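Chapter 6
Storing and Moving Materials

After reading this chapter, you should be able to explain why goods are held in stock, describe the main ways of arranging a storeroom, read a simple stock card, and work out a reorder point.

Key terms: stock, lead time, reorder point, safety stock, fixed location, open location, stock card, cycle count

6.1 Why businesses hold stock

Dunleavy is a small town firm that makes garden gates and railings. It buys steel bar from one supplier, hinges and latches from another, and paint from a third. The steel takes nine days to arrive after an order is placed. The paint can be picked up the same afternoon. Dunleavy keeps a good deal of steel in the building and very little paint.

Materials that a business has bought but not yet used or sold are called stock. Stock costs money. It has been paid for, it takes up floor space, and it can rust, fade, go out of date, or be damaged when it is handled. A business still holds it, for the simple reason that customers rarely want to wait for every part of an order to be bought from scratch.

The time between placing an order and receiving the goods is the lead time. Long lead times usually mean larger stocks. So do uneven sales. Otis Ruiz-Ortega, who runs the storeroom at Dunleavy, orders more hinges in early spring than at any other time of year, and by September he lets the shelves run down.

6.2 Arranging the storeroom

There are two basic ways to decide where things go. In a fixed location system, each item has its own place and nothing else is put there. New workers learn the layout quickly, but space is wasted whenever an item is low. In an open location system, goods go wherever there is room, and the place is written down. This saves space and depends entirely on good records. 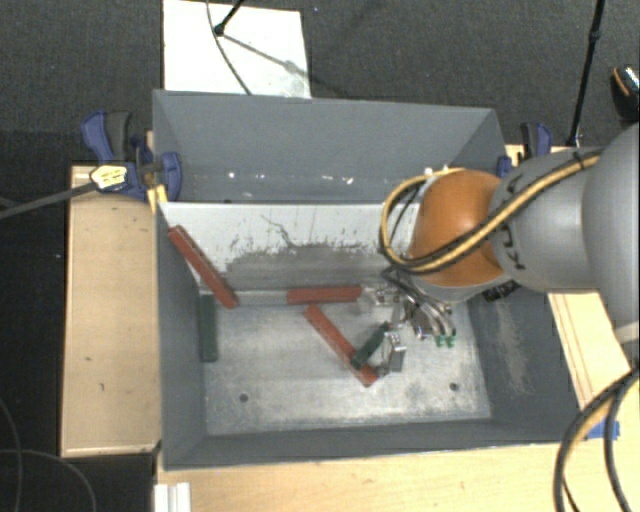
Many storerooms use both. Heavy and fast-moving goods get fixed places near the door, and the rest is stored openly. Containers matter as well. Shelves suit boxed goods, racks suit long lengths, and open bins suit loose pieces that do not need to be kept in order. A bin should be shallow enough for a worker to reach the bottom without leaning over the side.

6.3 Keeping records

A stock card shows what came in, what went out, and what is left. The card below is for a hinge sold under the name Tanum.

Item: Tanum hinge, medium
Item number: 2803
Location: open
Opening balance: 40
Received: 30
Issued, order 1283: 12
Closing balance, 26th September: 58

The closing balance is the opening balance plus goods received, less goods issued. If the shelf does not agree with the card, one of them has to be corrected, and the difference should be noted and signed. Checking a few items at a time throughout the year is known as cycle counting. It is less disruptive than closing the storeroom for a full count.

6.4 The reorder point

The reorder point is the level of stock at which a new order should be placed. To find it, multiply the daily use by the lead time in days, then add the safety stock. Safety stock is a small extra amount held in case a delivery is late or sales rise.

Suppose a business uses five latches a day and the lead time is six days. It will use 30 latches while it waits. With a safety stock of ten, the reorder point is 40.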